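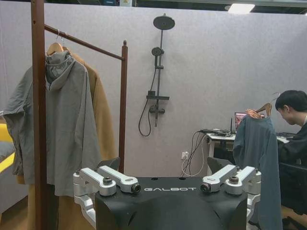
Does it hold a winter coat without leaning over, Itzel Ponce wanted to know, and would I please answer that before going on about the colour of the wood. Fair enough, Itzel! Yes, it does. I hung my heaviest wool coat on one end of mine in February, with nothing at all on the other end to balance it, and left it there for weeks. The rack stayed upright and the rail stayed straight. I wouldn't put four wet coats on the same end, but then I wouldn't do that to any rack.

So, on to the thing itself.

The Bidari clothes rack

Dark reddish-brown wood, tall posts, one rail, and a small rounded finial on top of the post (I do like a finial). It's the sort of rack you put in a hallway, a spare room or the corner of an office where people keep throwing their jackets over chairs. I've sold a lot of metal rails over the years and they do the job, but they always look as if a shop is closing down around them. The Bidari looks like furniture. You can leave it out when people come round.

The maker is Plillska, a small joinery run by Evaristo Orozco, and I've been buying from him since he was turning out stools and not much else. He changed the finish in August 2019 after I moaned at him about the old one, which was glossy and showed every thumbprint. The newer one is softer to look at and a lot easier to live with — a wipe with a barely damp cloth, then a dry one, and you're done. Please don't use spray polish on it. It goes sticky and then your sleeves go sticky.

What to hang on it

The rail is happiest with ordinary hangers. I prefer wooden ones with a metal hook, the kind with a bit of shape at the shoulder, and they slide along nicely. Cheap wire ones work but they scratch if you drag them. Hooded things are worth a word, as I get asked about them a lot. A hooded jacket wants a proper wide hanger or the hood pulls the whole thing backwards and you come back to find it on the floor. Put the hood outside the hanger, do the zip up a few inches if it has one, and it'll stay put.

Long coats are fine too. My dressing gown clears the floor on it and I bought that a size too big.

Where to put it

Somewhere you walk past, is my advice. I had my first one in the back bedroom and used it for ironing, full stop. Then I moved it next to the front door and suddenly the banister was clear for the first time in years. It also does well in a workroom. If you've got a desk in there with a laptop and all the leads that go with one, a rack gives your jacket somewhere to be that isn't the back of your chair.
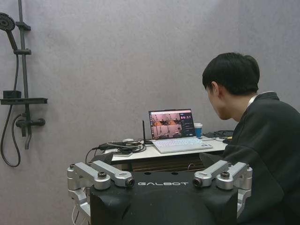 Leave yourself a hand's width behind it if it's going against a wall, or the hangers knock against the paint. And keep it away from the radiator. Wood and radiators don't get on, and I've had to send out a new rail to one customer who didn't believe me (hello, you know who you are).

Putting it together

It comes flat in one long box. There are 8 bolts and a key to do them up with, and a sheet of drawings that I've asked Evaristo to redo because the second one is upside down. Do all the bolts up loosely first, stand the rack on a level floor, give it a little shove this way and that, and then tighten the lot. If you tighten as you go it'll rock, and you'll write to me, and I'll tell you to undo it all again.

Have a second person there for the rail if you can. I've done it alone with one post propped against the sofa, and I don't recommend it.

After a month or so, go round with the key once more. New wood settles a bit.

Ordering

We've sold nearly 3,000 of these now, and I still pack a good many of them myself. Returns are open for 90 days, in the original box please, so don't cut the box up for the recycling until you're sure. The Barrera is the same rack with a shelf underneath for shoes and costs a little more. If you only want somewhere for a couple of scarves and a hat, have a look at the Bokix wall pegs instead and save yourself the floor space.

Spare bolts, keys and rails are always in stock. Drop me a line with your order number and tell me which bit you've lost.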